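¿POR QUÉ LA ENCIMERA TIENE PECAS?

Muchas encimeras de cocina están llenas de puntitos. No, nadie estornudó encima con un rotulador en la mano.

Un montón de esas encimeras son de granito, una roca que se forma muy por debajo del suelo, cuando el magma se enfría despacio. Despacio de verdad: puede tardar miles de años, y tú te quejas de diez minutos de cola. Mientras se enfría crecen los cristales. Los de cuarzo suelen ser grises, los de feldespato blancos o rosados, y los de mica negra... eso, negros.

Otras encimeras se fabrican con cuarzo molido y resina, bien apretados. A simple vista cuesta distinguirlas, incluso a los mayores que ponen cara de entender.

Las pecas tienen otra ventaja: disimulan las migas. Para encontrarlas, pasa la mano. Luego pasa la bayeta, que para eso está.
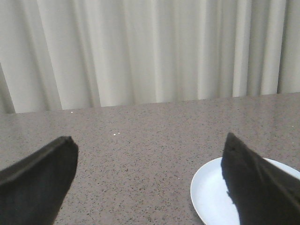

Puntos negros, marrones y claros junto a un plato blanco.

¿Y en tu casa? Busca una lupa y mira cuántos colores encuentras. Aparta antes la mermelada.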